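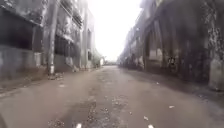
The Vallell is a small ground rover for organisations that need driving examples from rough urban streets. It is steered by a person at all times while recording, and each steering and speed command is stored beside the camera view it answered. Routes are chosen for poor surfaces, such as a narrow street between old buildings with broken, patched paving and a patch of loose gravel down the middle. On ground of this kind the operator's small corrections are of most use to a learning system.

## What is supplied

- Vallell rover with two front lights and forward camera
- Hand controller and charging dock
- Pluvbridge recording software, licensed for 3 operators
- Starter set of 2,812 driving examples, each with its command record

## Recording and review

Operators mark the start and end of each example from the controller. Pluvbridge then places the example in a review list, where a second person accepts it, shortens it or sets it aside. Examples in which the rover was stopped by hand are kept under their own heading – they remain available for training but are never mixed with completed runs. 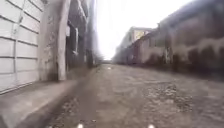

*Forward view in an alley of packed dirt and gravel, with the two front lights at the lower edge.*

Blurred views are retained by default. Customers who prefer to leave them out may set a limit in the export menu, and the original recording is not altered.

## Storage and export

The rover holds 200 examples before transfer is required. Exports are made by route, by operator or by surface type. The starter set covers 87 routes, and its surface labels were drawn up by Maja Wróbel and checked by Alfredo Fajardo.

## Ordering

The Vallell is sold with one day of operator training. The Pukine carrying case and spare wheels are ordered separately. Orders placed before the end of July include the current starter set – later revisions are supplied on request.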